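Plano de compras e orçamento da célula de manipulação Cusi
LEIAME do repositório, pasta compras/
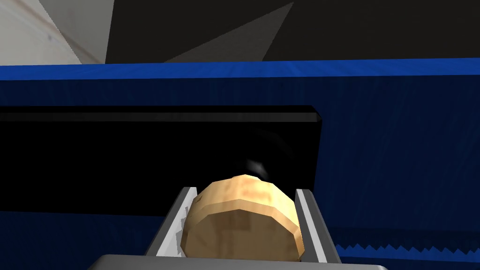

Para que serve esta pasta

Os arquivos reunidos nesta pasta sustentam o pedido de equipamento da célula Cusi: um braço de bancada, uma garra paralela, os móveis de teste e o que for preciso para trabalhar com eles em uma sala comum. A tarefa de referência é segurar puxadores e botões de armário. Em simulação ela já está montada e é com ela que decidimos o que comprar, o que adiar e o que fabricar na oficina.

O texto foi escrito para quem vai revisar os valores ou refazer as contas com outra lista de fornecedores. Quem procura o código de treino deve ir para a pasta treino/, que tem LEIAME próprio.

Responsável pelo documento: Gladys Agudelo.
Última revisão: sábado, 20 de julho de 2024.

Conteúdo

itens.csv - lista de itens, um por linha, com prioridade, fornecedor e situação
cotacoes/ - propostas recebidas, em PDF, sem alteração
cenarios.csv - as três composições de compra que foram comparadas
episodios_sim.csv - resumo dos episódios simulados usados na escolha da garra
premissas.txt - câmbio, frete, impostos e prazo de validade das propostas
espaco.txt - medidas da sala, tomadas, altura da bancada e passagem da porta
historico.txt - o que mudou entre uma revisão e outra

Os valores estão em reais. O separador de colunas é ponto e vírgula e a vírgula é o separador decimal, porque as planilhas são abertas na administração com configuração brasileira. Nos scripts, a leitura é feita por ler_itens.py, que já trata isso.

De onde vêm os números

O arquivo episodios_sim.csv resume 2.000 episódios da tarefa do puxador. Em cada um, a garra de dois dedos se aproxima de um puxador redondo de madeira e tenta fechar sobre ele. Mudam a posição inicial do braço, o diâmetro do puxador e o atrito. O móvel é o mesmo em todos.

Do total, 600 episódios foram refeitos com dedos mais curtos, para saber se a garra mais barata da lista serviria. Serviu para os puxadores pequenos. Nos maiores, a base da garra chegava à face do puxador antes de os dedos passarem da metade da lateral, e o fechamento ficava raso. Foi esse resultado que tirou a garra curta do cenário principal.

O modelo do puxador tem poucos polígonos e a borda é formada por segmentos retos. Isso interfere no contato: o dedo pode encostar em uma face plana ou em uma aresta, conforme o ângulo de chegada, e a força medida varia por causa da malha. Não use a coluna forca_max para dimensionar a garra. Para isso há a coluna abertura_min, que depende apenas da geometria, e as folhas de dados dos fabricantes.

A simulação também não diz nada sobre desgaste das pontas, folga depois de meses de uso ou ruído na sala. Esses pontos entraram no orçamento como reserva de manutenção.

Campos de itens.csv

codigo - identificador interno, nunca reaproveitado
descricao - nome curto do item
grupo - braco, garra, mobiliario, computo, seguranca, consumo
qtd - quantidade pedida
valor_unit - preço da proposta, sem frete
frete - valor total do frete da linha, quando cobrado à parte
fornecedor - nome como aparece na proposta
prioridade - A, B ou C
situacao - cotar, cotado, aprovado, adiado, descartado
obs - texto livre

A prioridade A reúne o que impede a célula de funcionar se faltar. B é o que pode esperar até o segundo desembolso. C depende de sobra. Uma linha descartada continua no arquivo, com o motivo em obs. Já aconteceu de um item eliminado voltar à lista com outro nome e ser cotado de novo.

Cenários comparados

Cenário 1, mínimo. Um braço, uma garra de dedos curtos, bancada existente. Cabe no primeiro desembolso inteiro, mas só atende metade da tarefa. Foi mantido como plano de emergência caso a verba seja cortada.

Cenário 2, recomendado. Um braço, uma garra de dedos longos com dois pares de pontas de reserva, painel de teste com puxadores trocáveis e botão de parada em cada lado da bancada. O computador de controle fica para o primeiro desembolso e o de treino para o segundo.

Cenário 3, completo. O mesmo que o anterior, com segunda garra e sensor de força no punho. Só faz sentido se a Vultstead confirmar a participação no projeto, o que não ocorreu até o fechamento desta revisão.

Fornecedores

Foram pedidas propostas à Bulham e à Plustside. A Bulham vende braço e garra separados e aceita devolver a garra em até um mês. A Plustside vende o conjunto fechado, com preço total menor e pontas de dedo que só ela fabrica. O par de pontas de reserva da Plustside custa R$ 3.620, valor que pesa bastante quando se olha para mais de um ano de uso.

Para comparar as duas, a planilha soma compra, frete, peças de reserva e manutenção em um período de três anos. Olhando só para a nota fiscal da compra, a Plustside ganha. No período completo, a Bulham fica à frente, com diferença pequena. A recomendação por Bulham se apoia também na possibilidade de trocar as pontas por peças feitas na nossa oficina.

As duas propostas vencem. A data está em premissas.txt e precisa ser conferida antes de qualquer envio para a administração. Proposta vencida volta para a situação "cotar", mesmo que o vendedor diga por telefone que mantém o preço.

Prazos

O prazo de entrega do braço, pela proposta da Bulham, é de cerca de 91 dias a partir do empenho. A garra chega antes. O painel de teste é fabricado por nós e deve estar pronto quando o braço for instalado, então o pedido de madeira e ferragens sai junto com o primeiro lote.

A montagem completa está planejada para fevereiro. Se o braço atrasar, a garra pode ser testada sozinha, presa a um suporte fixo, com o puxador levado até ela à mão. Esse teste verifica abertura, força e encaixe das pontas, e já basta para decidir sobre a devolução dentro do prazo da Bulham.

Mobiliário e painel de teste

O painel físico não copia o móvel simulado em cor nem em acabamento. O que precisa coincidir é o seguinte:

- diâmetro e profundidade do puxador
- distância entre a face do puxador e o painel atrás dele
- altura do puxador em relação à base do braço
- espaço livre dos dois lados, para a garra aberta

O terceiro ponto depende da bancada. A atual é mais baixa do que a usada no modelo, e há duas soluções em itens.csv: calço sob a base do braço (MB-04) ou bancada nova (MB-07). O calço é mais barato e foi marcado como A. A bancada está como C.

Puxadores são item de consumo. Racham, soltam do parafuso e perdem acabamento onde os dedos apertam. A linha CS-02 prevê compra em caixa fechada, com reposição a cada semestre.

Itens fora do orçamento

Instalação elétrica da sala, climatização e seguro do equipamento são pagos por outra rubrica. Horas de bolsista também. O transporte interno, da doca até a sala, aparece em itens.csv com valor zero para não ser esquecido: a caixa do braço não passa pela porta lateral e a entrada precisa ser marcada com a portaria.

Licenças de software não entram. O simulador e o controlador que usamos não têm custo de licença no nosso caso. Se o cenário 3 for aprovado, o sensor de força pode exigir um módulo pago, e o valor ainda não foi cotado.

Como atualizar

1. Edite itens.csv e salve com a mesma codificação (UTF-8) e o mesmo separador.
2. Coloque a proposta nova em cotacoes/ com o código do item no início do nome do arquivo.
3. Rode verifica.py. Ele acusa linha aprovada sem proposta, proposta vencida e código repetido.
4. Rode totais.py para refazer os totais de cenarios.csv. Não edite os totais à mão.
5. Escreva uma linha em historico.txt dizendo o que mudou.

Mudança de câmbio se faz apenas em premissas.txt. Os preços em moeda estrangeira ficam guardados no valor original e são convertidos por totais.py.

Problemas conhecidos

A proposta da Bulham traz o cabo da garra em duas linhas. Uma delas foi zerada em itens.csv até o vendedor responder se é repetição ou se são dois cabos diferentes.

O arquivo episodios_sim.csv tem episódios sem valor em abertura_min. São os que terminaram antes de a garra começar a fechar. O script os ignora - quem abrir a planilha direto precisa filtrar.

O cálculo de manutenção usa a mesma taxa para braço e garra. A garra deve gastar mais, mas ainda não temos medida própria para separar as duas.

Pendências

- confirmar com a Vultstead se haverá contrapartida
- pedir à Plustside o desenho das pontas
- medir de novo a passagem da porta com o batente retirado
- cotar o segundo botão de parada
- revisar o frete dos itens de prioridade B

Uso dos arquivos

As planilhas e os scripts podem ser copiados e adaptados por outros laboratórios. As propostas em cotacoes/ são de circulação interna e devem ser removidas antes de compartilhar a pasta. Dúvidas sobre valores e correções devem ser abertas como tarefa no repositório, com o código do item no título.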